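Setmont S2 Stovetop Steamer: Set-up and Use
Section 5: Steaming Filled and Unfilled Buns 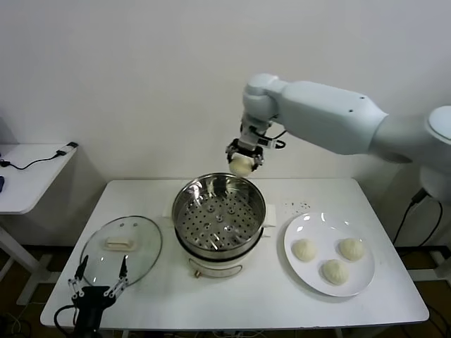

This section covers water level, basket loading, steaming times, and unloading for yeast-raised buns. Read Section 2 (Safety) before first use. For vegetables, fish, and eggs, see Section 6. The times in this section apply to the two-tier version of the S2 on gas, electric coil, and ceramic burners. Induction burners heat the base faster and are covered at the end of this section.

5.1 Before first use

1. Remove all labels and the cardboard spacer between the tiers.
2. Wash the base pot, both baskets, and the lid in warm water with dish soap. Do not use steel wool or chlorine cleaner.
3. Fill the base pot to the lower line, fit the baskets and lid, and boil for 5 minutes with nothing in the baskets. Discard the water.
4. Dry all parts with a soft cloth.

Note: A faint metallic smell during the first boil is normal. If it remains after the second boil, wash the parts again with one tablespoon of white vinegar in the rinse water.

5.2 Water level

The base pot has two lines stamped on the inside wall. The lower line is the minimum for any cooking time under 20 minutes. The upper line is the maximum. Water above the upper line will reach the floor of the lower basket when it boils and will soak the bottoms of the buns.

1. Set the base pot on the burner before filling it.
2. Fill with cold water to a point between the two lines.
3. Check that the burner is no wider than the pot base.

CAUTION: Do not allow the pot to boil dry. If it does, turn off the burner and leave the pot in place until it is cool. Adding cold water to a dry, hot pot can warp the base.

5.3 Preparing the buns

Shaped buns must complete their final rise before steaming. Underproofed dough gives a dense bun with a tight skin. Overproofed dough wrinkles when the lid comes off.

1. Cut parchment squares slightly larger than the base of each bun. For a bun made with 50 g of dough, a 3-inch square is correct.
2. Set each shaped bun on its square, seam side down for plain buns and pleat side up for filled buns.
3. Cover with a dry towel and let rise in a warm place. In a kitchen at 75°F this takes 30 to 40 minutes. In August, or in any kitchen above 85°F, check after 15 minutes.
4. Press the side of one bun lightly with a fingertip. The dent should fill in slowly. If it springs back at once, allow more time.

Note: Cabbage leaves or a silicone liner can be used in place of parchment. Volluveck liners in the 10-inch size fit both tiers without trimming. Do not cover the whole basket floor with uncut parchment or foil. The holes must stay open for steam to pass to the upper tier.

5.4 Loading the baskets

1. Load both baskets on the counter, away from the burner.
2. Leave at least 1 inch between buns and between each bun and the basket wall.
3. Place larger or filled buns in the lower tier. Place small or plain buns in the upper tier.
4. Seat the lower basket on the base pot and turn it slightly until it drops into the rim.
5. Seat the upper basket on the lower basket in the same way.
6. Wrap the lid in a thin cotton towel and knot the corners over the handle. Fit the lid.

CAUTION: Keep all towel ends well above the burner. Do not use a towel on a gas burner if the corners cannot be tied securely on top of the lid.

5.5 Steaming

Times begin when steam first leaves the lid vent. Start with cold water unless the recipe calls for a hot start.

Plain buns, 50 g: 10 minutes
Plain buns, 80 g: 13 minutes
Filled buns, cooked filling, 80 g: 14 minutes
Filled buns, raw pork or chicken filling, 80 g: 18 minutes
Frozen cooked buns, any type: 12 minutes

1. Turn the burner to medium-high.
2. When steam is steady, reduce to medium and start the timer.
3. Keep the lid closed for the full time.
4. Turn off the burner. Leave the lid in place for 2 minutes, then tilt it away from you and lift.

Raw meat filling must reach 165°F at the center. Test one bun from each tier with a probe thermometer.

Note: Above 3,000 feet, add 2 minutes to every time in the list. Confirm the water level before starting any raw-filled batch.

5.6 Unloading

1. Lift the upper basket by both handles and set it on a heat-safe surface.
2. Remove the buns with tongs or a wide spatula. Grip low on the sides, where the dough is firmer.
3. Move the buns to a wire rack. Peel off the parchment after 3 minutes.
4. Repeat for the lower basket.

CAUTION: Steam continues to rise from the base pot after the burner is off. Keep hands and forearms to the side when lifting either basket.

5.7 Common faults

Wrinkled surface: final rise too long, or lid removed too soon.
Yellow spots: baking powder not fully mixed in. Sift it with the flour.
Wet bottoms: water above the upper line, or burner too high.
Upper tier undercooked: basket floor blocked, or baskets not fully seated.
Rattling lid: burner too high. Reduce until the sound stops.

5.8 Induction burners

Use the Heten adapter plate only if the burner does not detect the base pot. Set the burner to a middle level and raise it one step at a time. Do not use the boost setting. Start the timer at steady steam, as above.

Replacement lids and basket handles are listed in Section 9 under part group 122. The Roussel glass lid fits the S2 but has no vent. Set it slightly off center when steaming.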